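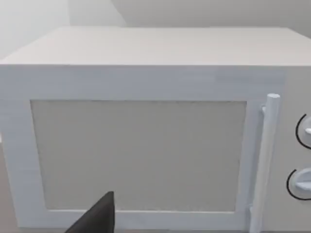 Clutcombe Farm Loans Register: data card

Version 2

What it is

A table of 1,589 loans and small grants made to farms, smallholdings and market gardens in and near Clutcombe under the Honora scheme. Honora lends modest sums for unglamorous things: fencing, water troughs, second-hand trailers, the roof that should have been mended last time. If you are hoping to study the bold future of farming, the future appears in this table mostly as gate hinges.

One row is one payment. A farm that borrowed three times has three rows, and a farm that borrowed once but was paid in instalments also has several, which share a loan number. Please group by loan_id before announcing that demand has soared.

Files

loans.csv – the main table
purposes.csv – 89 purpose codes with a short meaning for each
parishes.csv – parish names and the spellings we folded into them
changes.txt – what was altered between versions, and by how much

Main columns

loan_id: text, unique to a loan but not to a row
season: the farming year in which the payment was made, running from Michaelmas
parish: tidied name, see parishes.csv
holding_size: a band, never an exact acreage
purpose: a code from purposes.csv
amount: pounds, not adjusted for inflation
repaid: yes, no, part, or blank

Blank does not mean no. It means the paper form had a coffee ring, a crossed-out answer or the word "ask". We did ask, in most cases, and the blanks are what was left afterwards.

Where it came from

The early seasons were typed up from paper ledgers kept at the Elton office. The later ones came out of a spreadsheet called Wynne, which had grown for years without supervision and contained a tab named "DO NOT USE" that everyone used. Both sources were merged by loan number. Where they disagreed, the ledger won, on the grounds that ink is harder to drag down a column by accident.

Known problems

Purpose codes were invented as needed. "Hedging" and "hedge work" were separate codes until this version. "Misc. (sheep)" is still separate from "Misc." and we have lost the will to argue.

Nineteen rows have an amount of zero. These are loans that were approved and then declined by the farmer, sometimes with a note. The notes are not included.

Holding size was recorded by the applicant. Holdings tend to be larger on grant forms than on rate forms.

Dates finer than the season were removed, along with names, field names and anything that would let a neighbour work out who bought the quad bike. The neighbours probably know already, but they did not learn it from us.

Fair uses

Teaching, local history, looking at what small farms borrow for and how that shifts over the years. It is a poor basis for credit scoring. It covers one scheme in one valley, and leaves out everyone who was turned down.

Updates

The table is refreshed each July, after haymaking if the weather allows and before it if not. Corrections are welcome by post or e-mail to the Elton office. Please quote the loan_id.

Print this page
E-mail this page

Related items
Honora scheme: guidance for first-time borrowers
Clutcombe grazing lets, data card
Notes on the Wynne spreadsheet
Elton office ledgers: how they were typed up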